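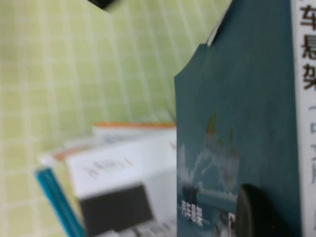
Fri 1 March

Rear damper day, at last. The trolley has been bouncing its way across the yard since before Christmas and I promised Violeta I'd have numbers for her before she goes on leave, so I got in early, put the heater on and cleared the good bench.

Set-up as last time: Irex damper in the lower clamp, load cell on top, crank drive at the slow setting. Old oil out first. It came out the colour of strong tea and smelled worse than it looked, with a bit of grey fluff in the bottom of the jar that I think is seal material. I've kept the jar (top shelf, labelled, please don't pour it away!) in case Hedvig wants to put a drop under the microscope.

Refilled with the Rultska light oil, 400 ml, bled it by hand until the rod stopped feeling spongy, then left it alone while I had breakfast. After that, 500 cycles to bed things in. I meant to stand there and watch but got talking to Violeta about the kettle and only came back for the end of it. No leaks on the outside that I could find with a paper towel.

Peak force on rebound was 539 N. Compression was a good deal softer, as it ought to be, but the trace has a flat spot just after the turn, and I don't like it. It's there on every stroke. My first thought was air still in the oil, so I bled it again and ran another short batch. Same flat spot, same place, maybe a hair narrower. Second thought was slop in the lower clamp — I could get a tiny click out of it by hand, so I shimmed it with a strip cut from a drinks can and the click went away. The flat spot didn't.

So that leaves the foot valve. Hedvig reckons the little spring under it is tired, and she's seen the same thing on the Onsri units they had at Astgate, where the valve sat open a moment too long every time the rod changed direction. She drew it for me on the back of a delivery note, which is now taped to the inside of the cupboard door. I'd half convinced myself it was the load cell, mostly as that would be someone else's problem, but I hung the check weight off it before lunch and it read fine.

Took the damper apart again after lunch. The spring is shorter than the spare by 2 mm, which seems like plenty to me on something that size. The seat looks all right, no scoring, just a dull ring where the valve sits. The circlip pinged off and went under the lathe, naturally, and I lost a good chunk of the afternoon on my knees with a torch and a magnet before giving up and opening a new packet.

New spring is in and the damper is back together but dry. I didn't want to fill it at the end of the day and rush the bleeding again. Rod is wrapped in a clean rag, ports are plugged, crank drive is off at the wall.

Still to do: fill, bleed, same cycles at the same speed so the traces can be laid over each other. Violeta wants the force plotted against rod speed as well as position, so save the raw file this time and not only the picture of the screen (my fault, sorry). We're nearly out of the small circlips and the light oil. Whoever orders next, please add both, and some decent paper towels.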